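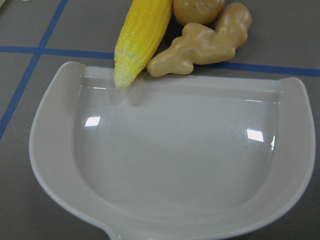

Blog > Kitchen > Keeping house

Posts Archive Recipes Contact

I gave up the big Friday shop in November. For years I drove out to the Tovumside market after work, filled the trunk, and threw out a good part of it the next week. Mostly greens and herbs, and always half a bag of carrots.

Now I walk to the store on Leitner Street on the way home and buy for 2 days. The list goes on the back of an envelope. If it isn't on the envelope I don't buy it, except coffee.

Root vegetables are the exception. They keep, so I still get those in bulk from Vangelis Pappas, who has the corner stall. He told me to store potatoes away from onions and to leave the dirt on. I had been washing mine for years.

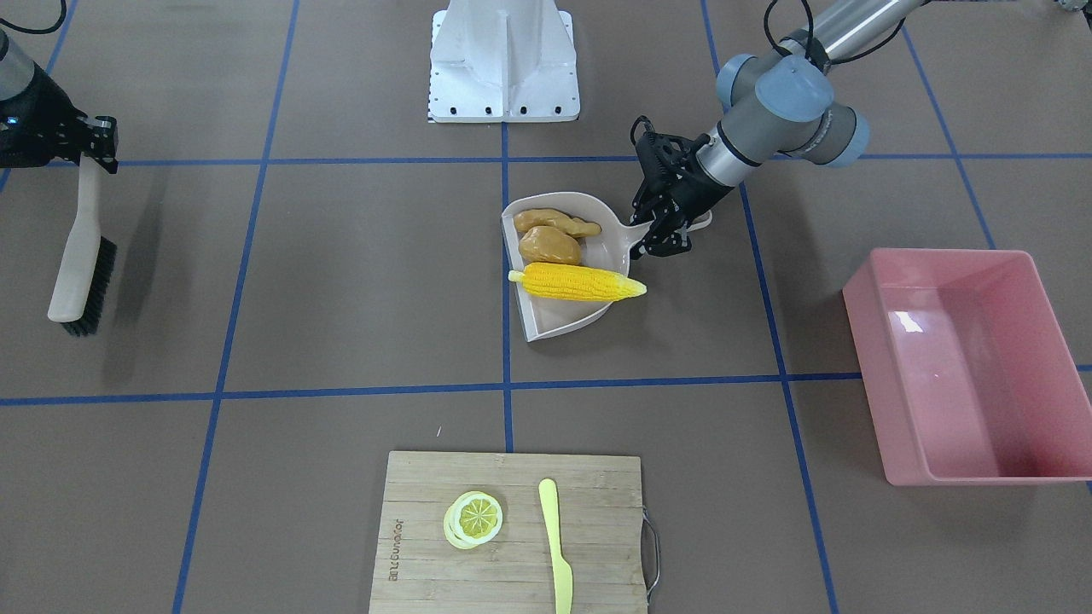
Toy ginger and a toy potato in the dustpan.

The money is harder to judge. I saved my receipts for 8 weeks and came out $256 ahead, but I also ate at my sister's more than usual that fall — she's on Travis Avenue, 11 minutes away — so some of that is her money.

The other change is lunch. I cook extra rice at night and take it to work with whatever is left over. I keep a real fork in my desk drawer, and I wash it at the end of the day.
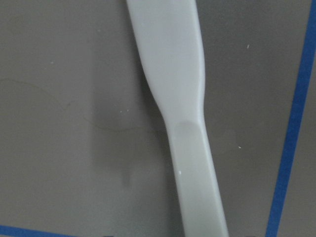
White plastic, wider at the top.

Next I want to sort out the freezer. There is soup in there with no label on it.

This site uses cookies. Accept | Settings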